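### 4.2 Where the midweek meeting is held

All five congregations in the study hold a prayer meeting on a weekday evening, and all of them have moved it at least once within the memory of the people interviewed. The reasons given were mostly practical. Heating a whole church for one evening costs more than the collection brings in, and older members do not like the walk from the car park after dark. But the moves also changed who came and what was said, and this section deals with those changes. Sunday attendance is treated in 4.1 and is mentioned only where the two overlap.

The material comes from interviews, from the meeting notebooks kept at Hilska and Druklow, and from visits made by the author and by Mayu Tamura, who sat in on meetings in three of the five places. Nothing was recorded during prayer. Notes were written up the same evening, and remarks quoted below were read back to the speaker before being used.

At Hilska the meeting had always been in the church itself, in the front pews, with the minister facing everyone from a chair below the pulpit. It lasted 90 minutes and followed a set order: a psalm, a reading, a short talk, and then open prayer. In practice the open part was short. The notebooks give the names of those who prayed aloud, and the same few names recur for years on end. When the boiler failed one October the meeting went across the yard to the infants' classroom, and it stayed there after the boiler was mended. A former elder said he had argued against it. "It felt like giving something up. You would not hold communion in there, so why prayer?" He still attends, and he now thinks the change did no harm, though he misses the singing, which he says sounds thin under a low ceiling.

Several people at Hilska described the classroom mainly by its seating. In the pews they could see the minister and the backs of other people's heads. In the classroom they sat round the walls and could see each other. Two women who had attended for many years without speaking said that they began to pray aloud within the first winter. One put it down to the seating. The other thought it was the talk, which the minister had cut to a few minutes so that the children's chairs did not have to be endured for too long. It is hard to separate the two, as both came in at the same time.

Druklow had the opposite history. Its meeting began in members' houses, went round them in turn, and was brought into the church hall only when the houses were no longer big enough. The largest meeting in the notebook had 40 people at it, on the Thursday before a mission week, and the hostess sat on her own stairs. The hall solved the problem of space, but attendance fell in the first year and did not come back. Members gave different accounts of this. Some said that people had come for the supper as much as the prayer, and there was no supper in the hall. Others said the hall was nobody's home, so there was no one whose feelings would be hurt if you stayed away.

The supper deserves more attention than it usually gets in writing on the subject. At Druklow it had been plain, soup and bread in most houses, but it gave people half an hour in which to say what was on their minds before the prayer began. Requests were passed on over the soup and then taken up in prayer by someone else. In the hall the requests were written on slips of paper and read out by the leader. Members said that the slips were shorter and more general than what they would have said across a table. "For a neighbour in hospital" was typical. In the house meetings the neighbour would have been named, along with the ward and the trouble with the daughter.

What members asked of a room was fairly modest in all five places. They wanted it warm, they wanted to get to a seat without climbing over anyone, and they wanted to be able to hear. Decoration came up only when people were asked about it. Opinions on lighting were stronger, and split by age: younger members tended to want the lamps turned down during prayer, and older ones wanted to be able to read their Bibles. Figure 2 is a computer rendering of a room with dark grey walls, a framed picture and a folding chair.

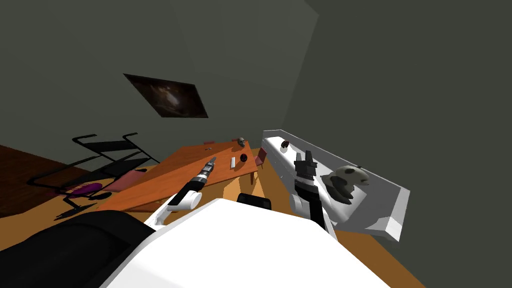

The Ogura congregation is the smallest of the five and the only one without a building. It rents a room by the hour above a row of shops and holds its midweek meeting in the same room as its Sunday service. Because the hire ends at nine, the meeting has to end at nine, and a good deal follows from this. Prayers are short. The leader keeps a list and goes through it, and items left over are carried to the following week. Members did not complain of this. Several had come from larger churches where, they said, one or two people could take up the whole evening. A retired teacher who joined from such a church called the time limit "a mercy".

The cost of the room does matter at Ogura. It comes up at every business meeting, and there have been proposals to drop the weekday hire and pray by telephone instead. A telephone meeting was tried for 4 weeks in the winter before the interviews. Those who lived furthest away were in favour of keeping it. Those who lived nearby found the silences difficult, as they could not tell whether a person had finished or was gathering their thoughts. The trial was not renewed, but a small group of members still ring each other on the same evening if snow keeps them in.

Rerport and the fifth congregation, which asked not to be named, share a minister, and this has led to an arrangement that neither planned. He attends each meeting in alternate weeks. When he is present he leads. When he is absent the meeting is led by whoever has the key. Tamura's notes on Rerport show a clear difference between the two kinds of evening. On the minister's evenings people addressed their requests to him, even when the person concerned was sitting next to them. On the other evenings they spoke to the room in general, there was more talk between prayers, and the meeting tended to run late. Attendance was slightly higher when the minister came, but the members who came only on those evenings seldom prayed aloud.

The minister himself was aware of this. He said he had thought of giving up the weekday visits altogether and had been talked out of it by a member who told him that people would take it as a lack of interest. He had settled on arriving with everyone else and sitting away from the door – in his words, "somewhere I can't be mistaken for the host". On the evenings observed, he was nevertheless asked to open and to close in prayer each time, and he agreed each time.

Two points can be drawn from the five cases taken together. The first is that a move into a smaller or plainer room did not reduce attendance where the old seating had kept people facing forward, and at Hilska it went with more people taking part. The second is that a move out of houses had a cost that the members had not expected, and that this cost lay mainly in the loss of the time before prayer. Neither point should be pressed too hard. The congregations are few and were chosen partly for ease of travel, and at Druklow the change of room came in the same year as a change of minister.

There is also the matter of those who stopped coming. The notebooks show when a name drops out but not why, and only a few former attenders could be traced. Of these, most had moved away or had grown too frail to go out at night. One man at Druklow said he had left over the slips of paper, and that he would go back if they were done away with. The leader of the meeting, when asked about the slips in general terms, said that they had been brought in to help people who were shy of speaking, and that she had not heard any objection to them. The question of how such changes are decided, and by whom, is taken up in section 5.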